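Dzene Community Help > Hobbies & Crafts > Beads and Jewelry

How do you keep seed beads from taking over the whole table?

Posted by Nametti, 24 August 2025

I started beading in February and I am completely hooked! My problem is the mess. I have 18 colors going at once, I work at the dining table, and by the end of an evening the blues have wandered into the greens. I've tried saucers, egg cartons and a muffin tin. The tin was the best so far, but the cups are too deep for my fingers. What do you all use? I'd love something I can clear away before dinner.

Edgars Rätsep

Welcome to the club – you picked a great one! Go shallow and go wide. I fought with little lidded pots for years and then switched to flat trays, and I'd never go back. 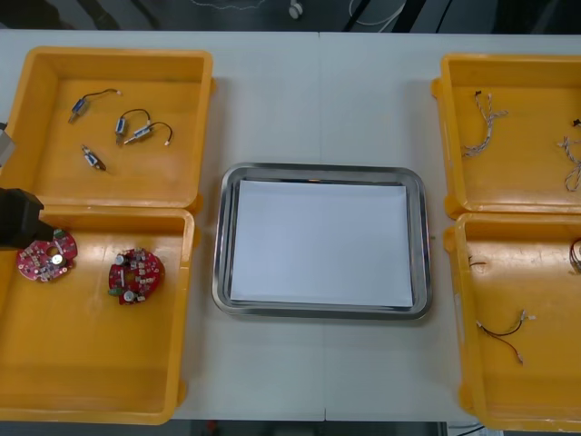

Seed beads want to be scooped, so the wall of whatever you keep them in matters more than the size. A low rim lets you slide the needle in almost flat and come up with a full load every time. I like the layout with yellow trays on both sides and a steel one in the middle, and I do the same with beads: colors out at the sides, the piece I'm working on in the center. Put a scrap of fleece in each tray and the beads stop rolling (cut it a little small or it bunches up in the corners). For clearing away, I pour each color back into its tube through a folded index card. It takes a few minutes with the radio on, and I've come to enjoy it!

One more thing, buy a bead scoop with a pointed end. The square ones leave a row of beads behind in the corners.

Brirkunent

get a cookie sheet with a rim and put everything on that. when dinner's ready you lift the whole lot onto the fridge. done

Light trays are good for dark beads, but my clear and pale ones disappear on anything white. I keep a piece of gray felt for those.
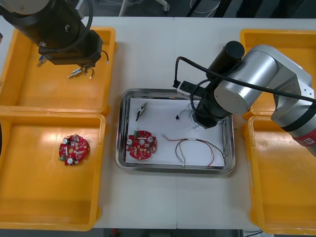 Teltero wants to know if fleece snags on the size 15 beads, as the tiny ones got caught in the pile of a towel and had to be picked out with tweezers. Mine is the short, dense kind sold as bead mats and I haven't lost one in it yet. A towel is too loopy. Try the mat first on a small tray before you cut up the whole sheet!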